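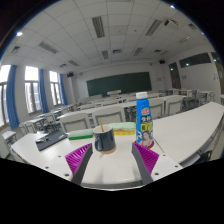 Most advice about getting stains out of mugs is written by people who seem to have one mug and a lot of free time. I've been washing up at a desk job for years, in a building with one sink at the far end of the hall, and I have tried most of the tricks that get passed around. A good half of them do nothing. Take an ordinary desk setup: a navy mug with a cork band around its base, a wooden stirring stick left standing in it, and a pair of two-layer sponges lying behind. Half the tips you'll read would have you ruin the cork, throw away the stick and buy a third sponge. So I've gone through the usual claims and sorted them by whether I still do them.

Soaking overnight

Skip it if there's cork on the mug. I don't care what the soap bottle promises. Cork sitting in dishwater soaks up some of the dishwater, and whatever glue is holding it on was probably the cheapest glue available. My first cork-bottomed mug lasted one winter before the band started to lift at the seam. Fill the inside with hot water and a drop of soap, stand it on a dry surface for 10 minutes, and wash it out. The outside gets a wipe.

The dishwasher, same answer. Some of these mugs are sold as dishwasher safe. Maybe so. I'd like to know how many cycles they ran before they printed that.

Baking soda

This one I'll grant. A spoonful of baking soda, enough water to make a paste, and a soft sponge will take a brown tea ring out of a glazed mug. I've never seen it scratch anything I own. What I don't believe is that you need to leave it on for an hour, or add lemon, or add vinegar. Vinegar and baking soda together make a nice fizz and then you have slightly salty water. Use one or the other.

On a dark mug you can't see the ring from across the room, and people take that to mean there isn't one. Run a finger around the inside just below where the coffee usually stops. If it drags, there's a film.

Which side of the sponge

The rough side is for pans. I know it's quicker on a mug. On a dark glaze it can leave fine gray marks that catch the light, and then people blame the mug. Soft side inside and out, rough side only on unglazed spots or on the sink itself.

As for the color coding you find in every cleaning article (green for this, yellow for that), it works in a restaurant kitchen where somebody is in charge. In a shared office the green sponge did the floor last week and you'll never know. The only system I've seen hold up is snipping one corner off the sponge used for counters. A cut corner can't be argued with. Keep the whole one for anything that touches a mouth.

Microwaving a sponge

You'll read that a minute in the microwave makes an old sponge as good as new. It doesn't. It makes it a hot old sponge, and if it wasn't soaking wet when it went in you may get to meet the fire alarm. Some sponges have metal in the scouring layer too. I rinse mine, squeeze it hard, and stand it on its edge. When it smells, it goes. Sponges are cheap. I buy the Enuder ones in a bag of 9 and so far they come apart no sooner than the expensive kind.

Standing on edge matters more than it sounds. A sponge lying flat stays wet on the bottom, and so does the desk under it.

Wooden stirring sticks

They're meant to be used once. The reuse crowd will tell you to boil them and dry them on a towel, which uses more gas than the stick is worth. Bare thin wood picks up coffee and goes fuzzy. If you stir something every day, bring a teaspoon from home and be done with it. Whichever you use, don't leave it standing in the mug between drinks. A stick leaning over the rim is the easiest way I know to tip coffee toward a keyboard.

I do keep a few clean, dry ones for scraping gunk out of the groove under a bottle cap. That's a job they're good at.

Refilling drink bottles

Opinions get heated on this. My own rule is dull: water only, washed with soap every evening, out with the recycling after 3 days. I don't have a lab and neither do the people telling you it's either deadly or perfectly fine. The part that goes bad first, in my experience, is the threads under the cap. Anything that had sugar in it I don't refill at all.

If a label has to come off, warm water and patience. The Flodgate label remover spray did no better for me than cooking oil on a paper towel, and it smelled like a paint shop.

White desks

They show every cup ring, and the standard tip is a melamine sponge. Those work by sanding. On a cheap white top you'll trade the ring for a dull patch, and the dull patch will pick up dirt faster than before. Try a damp cloth with dish soap first, leave it on the ring for a minute or two, then wipe. Second try, the baking soda paste with a soft cloth. I'd stop there.

Coasters help. A Bovari felt one has been under my mug since April and it looks awful, but the desk doesn't.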